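Notes from the June Swap Table

Thank you to everyone who came by the Plalis branch in June with bags, boxes and, in one case, a wheelbarrow of old craft supplies.

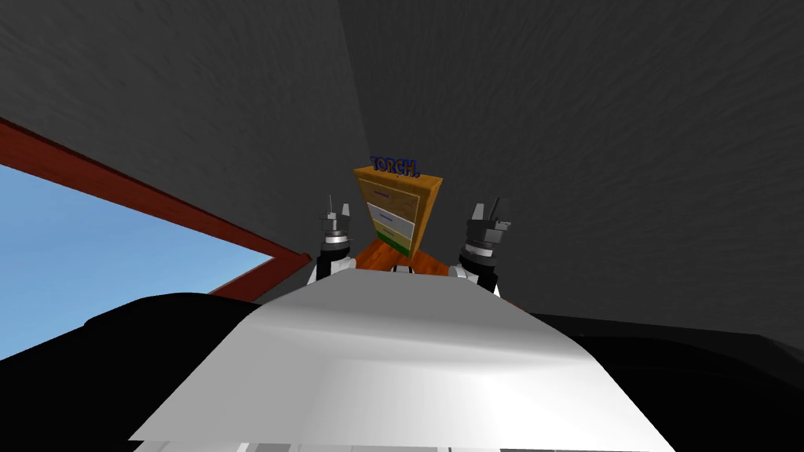
What went home and what stayed

We had 52 people through the door before noon, which is more than we have ever had for a swap, and by two o'clock most of the yarn had found new owners. The fabric went more slowly, as it always does — everybody loves to look at it and then remembers how much they have at home! (I am guilty of this myself, and I still came away with a yard of corduroy.) We have 43 patterns left over, mostly children's sizes, and they are in the basket by the front desk if you would like to help yourself.

Next time

The next swap will be in the big room at Gatti Hall, with tables set up from 9:30. Please sort your things at home if you can, and keep paint and glue in a separate bag from the cloth. There is space for 20 tables, so do let the desk know if you would like one to yourself. Coffee will be on, and if last time is anything to go by there will be far too much lemon cake.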